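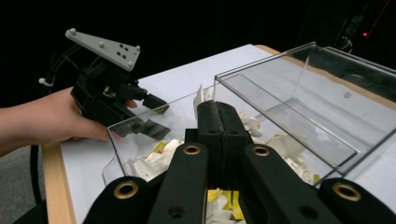
Gripper held beside a clear plastic box on a white tabletop.

Sturklow Support Threads
Data card and README, version 2, March 2019

Summary

Sturklow Support Threads is a set of 2,363 public support threads about WordPress plugins, collected from the help forum run by Dronside. Each thread has the opening post, all replies, and a label for the kind of problem reported. It was put together to test Flovitier, a small plugin that suggests existing answers while a user is still typing a question.

The threads cover 147 plugins. Most are free plugins with a small user base. Large shop and page builder plugins have their own forums and are mostly missing here.

Files

threads.csv — one row per thread
replies.csv — one row per reply, joined on thread_id
labels.csv — one row per thread, with the final label and both raw labels
plugins.csv — short plugin name and category

All files are UTF-8 with a header row. Line breaks inside posts are kept, so use a real CSV parser. Splitting on newlines will give you broken rows.

Fields in threads.csv

thread_id: number, unique
plugin_id: number, matches plugins.csv
wp_version: as typed by the user, often empty
php_version: as typed by the user, very often empty
title: text
body: text
resolved: yes, no or unknown

"Resolved" means the person who opened the thread marked it as resolved. Plenty of people get their answer and never come back to do that, so treat "no" with care.

Labels

There are 12 labels. The most common are update conflict, theme conflict, settings question and white screen. The full list with a sentence on each is in labels.txt. Every thread was labeled twice, by Sigrun Hedlund and by one other reader from Hovland. They disagreed on 243 threads. Those were read again together and given a final label, and the raw labels were left in the file for anyone who wants to do it differently.

A thread has one label only. If a user reports a white screen after an update, the label is update conflict. We went back and forth on this rule and a few early threads may still follow the old one.

Cleaning

Email addresses, site URLs and license keys were replaced with [removed]. User names were replaced with numbers. Screenshots attached to posts are left out. Code snippets were kept as posted, including the ones with syntax errors.

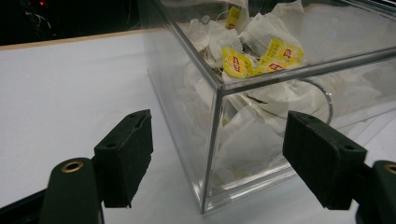

Kjell Magnusson wrote after version 1 that the site URLs should have stayed in, at least as hashes — without them he couldn't tell when two threads came from the same broken site. He also found duplicate threads where a user had posted twice under different titles.

Version 2 drops the duplicates he listed. It also adds a site_hash column to threads.csv, empty when the post had no URL.

Known problems

Threads opened before July are missing reply times. The forum changed its software that month and the old times did not survive the move.
English only. Threads in other languages were skipped at collection.
Two plugins in plugins.csv were renamed later and appear under their old names.

Loading

Run load.php from the command line with the folder path as its only argument. It creates four tables with the prefix stk_ and overwrites them if they already exist. Use a test database.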